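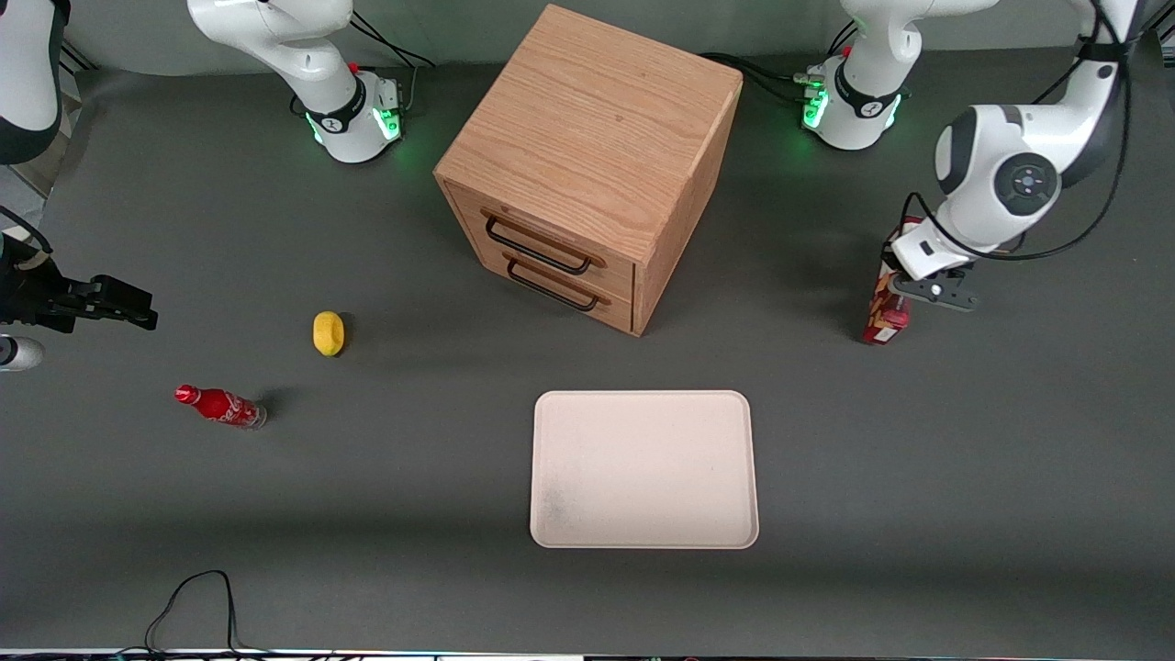

Two arms, one cabinet, one tray, three items to put away.

Lieven Hermans
Thursday, October 15, 2026

Thread on whether a machine can put the shopping away yet. Short version: partly, slowly, and with more care over the table layout than anyone's kitchen will ever get. Longer version follows.

The task as written on our sheet: the carton and the lemon go on the tray, the bottle goes in the lower drawer. Drawers start closed. No human hands on the table until the run is over or an arm stops itself.

The carton is the easy one. Flat sides, roughly parallel, stiff enough to take a squeeze. If you wanted to design an object for a two-finger gripper you would end up near a small drinks carton. I don't count a successful carton pick as evidence of much.

Placing it is a different matter. A carton held upright is stable. A carton released a few millimetres above the tray is a small falling object with a high centre of mass. The rim of the tray does not help. If the base catches it on the way in, the carton tips and the arm has no idea unless somebody has told it to look.

We now make it look. After every release the software compares what it sees with what it expected. This costs time on each item and has saved more runs than any change we made to the grasping itself.

The lemon. Small, oval, rolls. Two straight fingers closing on an oval give you two small contact patches and a strong chance of the thing turning as it is squeezed. Approach across the short axis and it mostly behaves. Approach along the long axis and it leaves.

A person picking up a lemon does not think about axes. The hand wraps round it and the skin sorts out the rest. Most of the gap between people and machines in the kitchen is in that sentence, and a faster processor does not close it.

The bottle. Lying on its side, which is how bottles end up when you tip out a bag. Printed body, clear base. Depth sensing has never been fond of clear plastic, so the end of the bottle tends to go missing and the estimated length comes out short. Then the grasp is planned off-centre and the heavy end sags.

The fix was dull: find the cap, find the printed part, work out the rest from a table of bottle sizes. It works for bottles in the table. My own cupboard contains several that would not be.

Now the drawers, where most of the hours went. A bar handle is a gift. It stands clear of the front and the fingers can close round it. Jason, who wrote the drawer routine, has tried recessed pulls and round knobs on another unit and would like not to talk about recessed pulls.

Pulling straight is harder than it sounds. The cabinet sits at an angle to both arms, so "straight out" is a diagonal in the arm's own terms. If the angle estimate is wrong by a few degrees the drawer binds. Pull harder and the whole cabinet moves, at which point every stored position on the table is wrong.

So the arm pulls gently, feels for sideways force and corrects as it goes. You do the same with a sticky kitchen drawer without noticing. It took us most of August.

Some figures. Our last batch was 35 full runs. In 14 of them all three items ended up where they should be with no help. That is the number I would quote to anyone asking if it works.

Of the failures, six were the drawer, either binding or not opened far enough for the bottle. Five were the lemon. The others were a mix of dropped cartons, planning timeouts and one emergency stop pressed by me, in error, with my elbow.

Fair objection from last time I posted numbers: a person also drops things. True. But a person who drops a lemon picks it up off the floor and carries on. Ours has no concept of the floor. Once an item leaves the table it no longer exists.

Second objection: why two arms? Because one has to hold the drawer while the other lowers the bottle in, if the drawer is inclined to creep shut. The cost is that each arm is an obstacle to the other. A lot of planning time goes on the two of them keeping their elbows apart over one small table.

Cables are an under-reported subject. They run down the outside of the links to the gripper, and every large wrist rotation is limited by how far the cable will go before it goes tight or snags on something. We have thrown away perfectly good grasps for that reason.

On the shop-floor side the picture is better. Skalletti run a packing bench with the same class of gripper on boxed goods all day, and it earns its keep. The boxes are known, the bench is fixed and the lighting does not change when someone opens a curtain. Someone there restocks the feeder and clears jams. Nobody calls that cheating, and they are right.

The people at Plukatlow went the other way and tried a real flat, with a real cupboard. They sent me their notes. Most of the pages concern things in front of other things. We have three items with clear space between them. A shelf has twenty, touching.

That is our next step as well. Same cabinet, same tray, more objects, less space, and eventually a bag emptied on to the table in no order at all. I expect the success rate to drop sharply.

Would I buy one for the house? At this speed, no. I'd buy a machine that loaded the dishwasher at half the pace I do it, provided I could leave the room. Leaving the room is the specification that matters and I have not seen it met on a task like this.

Tomoana asked for the drawer force plots. They need tidying first, as the axes are labelled in two different units. I'll add them to this thread when that's done.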